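December, evening

Cold enough today that the car took two tries to start. Worked until four, stopped at Pryor for stamps and bread, and was home before dark. The bread was the seeded kind, all they had left. I paid the water bill, which is higher than last month again, and then I sat down with a cup of tea.

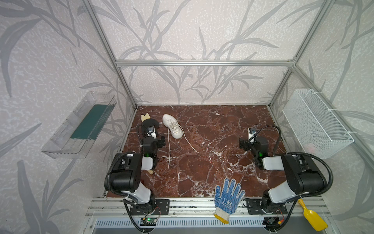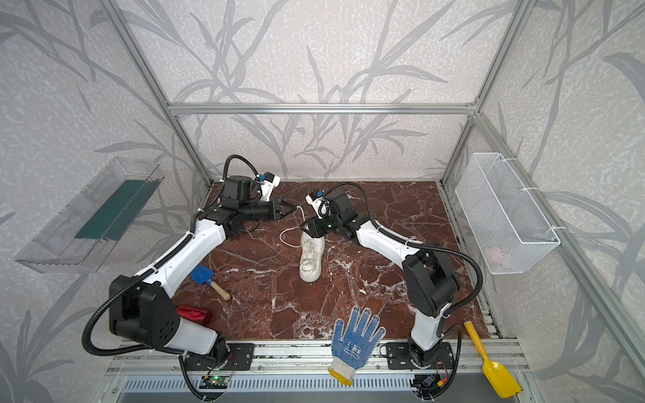 I have been thinking about shoelaces most of the week. My old white sneakers need new ones, and I finally measured what was in them, because the pair I bought at Hamum in the fall came up short and I could only tie them by skipping the top holes. A high-top takes more lace than people expect. The white one on the marble has a long lace hanging loose from it, and that is the length I want, long enough to go all the way up and still make a bow that won't come undone on the stairs. I wrote "longer than last time" on the back of an envelope and put it in my coat.

The laces themselves are a small job. The rest of the closet is not. I pulled every pair of shoes out onto the hall floor after supper and left them there while I wiped the shelf. There was a lot of sand on it, which must be from the summer. I threw out the brown loafers with the split heel. I kept the boots, though the left one leaks, and told myself I would take them to the repair place on Darnon before the real snow. I said the same thing last December.

I washed the insoles from the sneakers in the sink with dish soap and set them on the rack over the tub. The sneakers I did by hand with an old toothbrush and baking soda. The rubber around the toe came up well. The canvas is still gray near the heel and I think it will stay gray. I stuffed them with newspaper and put them by the back door, away from the heater. Last time I put them right against it and the glue let go on one side.

Spent 20 minutes looking for the shoehorn and found it in the umbrella stand.

Also sorted the work gloves, which live in the same closet for no good reason. I had one knit pair left with both gloves in it, and a pile of singles, nearly all of them lefts. I must wear through the right ones first. The kind with the rubber dots on the palm lasts longer than the plain kind, but the dots go smooth after a season of raking and then they are no better than socks. I kept four singles for dirty jobs and put the rest in the rag bag. Next time I will buy the dotted ones again, and I'll buy two pairs the same so that the leftovers match.

The Drekum catalog came in the mail. I had decided not to order anything, and then I went through it at the table and folded down the corner on a boot tray, item 2701. It would fit under the bench if I moved the basket. The one I have is cracked and lets water onto the floor, and the boards there are starting to lift. I measured under the bench twice and got different numbers, so I will measure again in the morning when the light is better. The laces are on the page after that, sold in white and black only. White is fine.

Shipping is free if the order comes to 100 dollars, and a tray and some laces are nowhere near that. I looked at rugs for a while to make up the difference and then closed the catalog. I don't need a rug.

Called the dentist back and left a message. Swept the hall. The shoes are back on the shelf now with the winter ones in front and the sandals behind in a bag. The shelf looks half empty — I had not noticed how much room the loafers and the old slippers took up. I may put the flashlights there.

Supper was soup from the freezer, the lentil, with some of the bread. It needed salt. I will have the rest for lunch.

It started to snow a little at nine and quit again before I had the porch light off. The sneakers are still damp inside. I changed the newspaper and went up to bed.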